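How to Record Your Own Play-by-Play for a Game on TV

Calling a game off the television is the cheapest way to practice sports announcing. You need a game, a phone or recorder, and a quiet room. Plan on one half the first time. A full game is tiring if you have never talked for that long.

1. Pick a game you have not seen. Football is easier than basketball for beginners, with a pause after every play. Mute the TV before kickoff.

2. Make a spotting chart. Write each team's starters by position, offense on one side and defense on the other, with jersey numbers large enough to read at a glance. I use 24-point type for the numbers. Put backups in smaller print under the starters.

3. Set up the recorder. Place it on a folded towel a hand's width from your mouth and a little to one side. Record 3 minutes of talking and play it back before the game starts. If your P's and B's pop, move it further to the side.
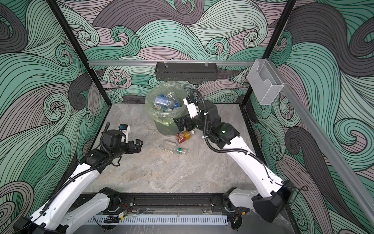 Green and gray wave pattern on the walls, with a black slotted basket on the rail.

4. Call the play in the same order every time: down and distance, formation, snap, who has the ball, where he is stopped, who made the tackle. "Second and six from the 41, Ursu under center" is plenty before the snap. Give the score and the time left after every change of possession.

5. Leave gaps. Horațiu Ursu taught me this when I was calling high school games in Gurkbridge in March scrimmages. After a touchdown, say it once and stop talking while the crowd would be making noise.

6. Listen back the next morning with a notepad. Mark every "uh," every wrong name, and every time you forgot the score. Choose one of those to fix next time and leave the others alone.
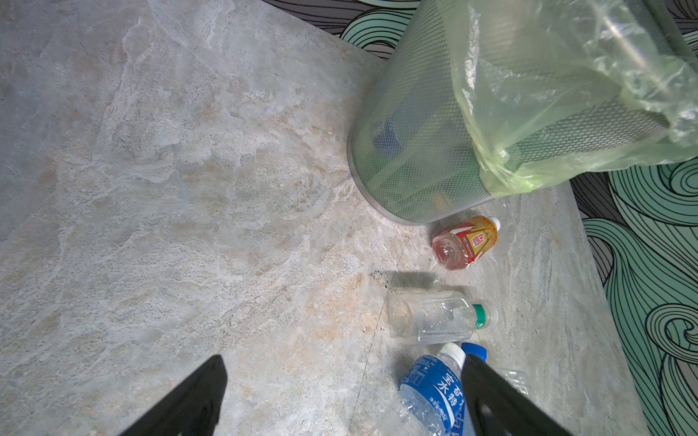
What should I do if I can't tell who made the tackle?
Say "brought down at the 30" and move on. If the number shows up on the replay, add the name then. Listeners won't mind a late name, but a wrong one has to be corrected on air.

7. Save each recording with the teams in the file name. Keep the first one. Once you have four or five, send your best ten minutes to someone who calls games and ask what they would cut.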